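Frequently Asked Questions
Pirngate Makers' Room, Skerimberg

Where are you?
We are in the old school house at 7 Pirngate, on the first floor. The building is from 1885 and the stairs are steep. If stairs are difficult for you, please write to us before and we will open the side door, where is a small lift.

When can I come?
The room is open every Thursday from 4 pm until 9 pm. In July we are closed. The other days are for courses, and you need a place in the course to enter.

Do I have to be a member?
For your first two visits, no. After this we ask that you become a member. Kirsty Swanson makes the member cards and she is at the desk until 7 pm.

How do I reserve a table?
Write your name in the book at the entrance or send us a message with the word "table" and the time you wish. One reservation is for two hours. If no other person is waiting, you can stay longer. 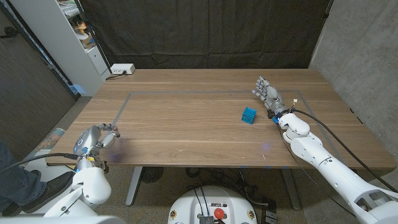 Wooden table with the work area marked in gray tape.

May I bring my own material?
Yes, most members do this. Paper, fabric, cork, wood and clay are all fine. Please do not bring spray paint or strong glue, as our windows open only a little. If you are not sure about a material, ask Morven Farquharson before you buy it.

Can I leave my work in the room?
We have shelves for members. Put a label with your name and the date. Work without a label is moved to the box under the stairs, and at the end of the month we empty this box.

Are children welcome?
Children from 7 years can come together with an adult. The adult must stay in the room during the whole visit. For the bookbinding course on Saturday the lowest age is 14, because of the knives.

Who teaches the courses?
Beathag Morrison teaches bookbinding and Lorna Gillies teaches weaving. Gavin Gillies gives the repair evening, where you can bring a lamp, a chair or a toy. He does not repair telephones.

What if I cannot come to my course?
Tell us two days before and you get the full amount back. Later than this we can only give you a place in another course, if there is one free.

I forgot something in the room. What should I do?
Call extension 2143 and let it ring for a while, the telephone is far from the tables. We keep found things for one month.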